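Salden 700 Modular Plant Room

The Salden 700 is a factory-built plant room for clinics and small hospitals. Each unit leaves the Arkerico works with pipework and wiring installed, and is lifted onto a prepared concrete pad.

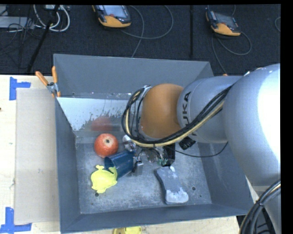
What must be in place before delivery?
A level pad, a water main, a drain and a power supply, all finished and inspected.

Floor load rating: 4000 kg
Order code: 1213
Optional roof kit: 317

Orders and site surveys are handled by the Divon office.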